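How I set house rules for a cloth-folding robot

I've been running the folding cell at Kesine since February, and I still get asked how we decide what the arm is allowed to do around fabric. So I finally typed up the rules taped to our cabinet, with my notes. Steal whatever helps!

Start with speed. We keep two limits: one for moving through open air and a much lower one for anything within 20 cm of the cloth. Write both down where people can read them. Ours lived in Rebecca Farina's head for months (sorry, Rebecca) and every shift ran something different.

Next, grip force. Set it on scrap from the same roll you'll be folding. I do 23 practice grabs, check the scrap for pulled threads under a good lamp, and only then save the setting. Thick cotton will forgive you. Thin stuff really won't.

Then go in with the fingers closed and low, aim for a crease, and open only once the tips are at the fold. Green cloth, black fingers, pretty easy to tell apart even when everything's a blur:

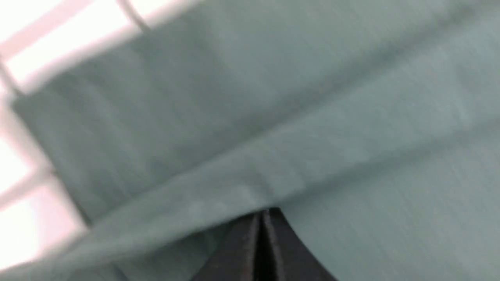

Do I need a person standing by if the arm is slow and light?

Slow and light helps a lot, but I'd still keep someone within reach of the stop button until your risk assessment says otherwise, and have them sign for the shift. A gentle arm can still pinch a hand against a table.

Last one is the log. Every dropped fold, snag or stop gets a line with the time, the fabric and the settings. We're at line 3597 now, and I search it constantly — usually to find out I already solved this week's problem back in the spring.

Oh, and change the finger pads on a schedule. We swap ours every 19 shifts and write the swap in the same log. If you change pad type, go back and redo the scrap grabs before you run a single real piece.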